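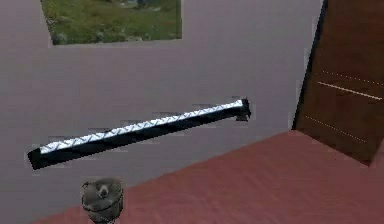 So my brother-in-law Severino Pastor asked me again when he can buy a robot that does the dishes, and I told him not to hold his breath! I've been reading up on this since April (yes, for fun) and I'm still torn. A robot vacuum is great, we have two of them and I'd never go back. But a vacuum only has to roll around and bump into chairs. Picking up a wet pot and finding the right shelf for it is a whole different animal.

A lot of the practice happens in simulated rooms these days, where a robot can mess up the same chore 300 or 400 times and no plates get broken. I love that idea. I just wonder how much of it carries over to my kitchen, with the sticky drawer and the cat underfoot.

Would I pay for one that folded towels and nothing else? Oh, absolutely. Even if it took all afternoon!

Print this post | E-mail this post

Recent posts
My robot vacuum vs. the shag rug
100 days without a dishwasher
Who wants to iron, anyway?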